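Care of Clothing, Week 4 handout: Sweaters and other knits

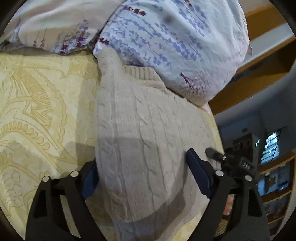 Should a heavy sweater go on a hanger or on a shelf?
On a shelf, folded. The weight of the yarn pulls down from the shoulders, and you end up with two little bumps and a hem that keeps creeping toward your knees.

I know, I know, half of you own a closet full of hangers and one tiny drawer. I did too, when I was renting over in Brolarton (seven sweaters, all on wire, all ruined by June!). So let's go through how I fold a cable knit now, and you can try it at home on a bed. Beds are great for this, much better than a desk, and a sheet is soft enough that nothing snags.

Lay the sweater out lengthwise and smooth it with flat hands. Please don't tug. Cables already pull the fabric in, so a cabled sweater is narrower and thicker than a plain one with the same number of stitches. Let the ribs run straight down and use them as your guide lines. They're a lot easier to follow than the side seams.

Bring one side in to the middle, sleeve laid back down along the body, then do the other side. Fold up from the bottom, in thirds if it's bulky. I try to keep the creases off the big cables, though I'll admit I give up on that with the really chunky ones.

Ribbing: cuffs and hems are the stretchy parts. Fold them flat and they'll behave. Stuff them in a corner and they go wavy.

Stacking: 4 to a pile, heaviest at the bottom. The Peixoto notes from last week say six, but I think that's too many.

For next class bring one knit you actually wear, clean please, and a pencil. We'll do pilling and loose threads.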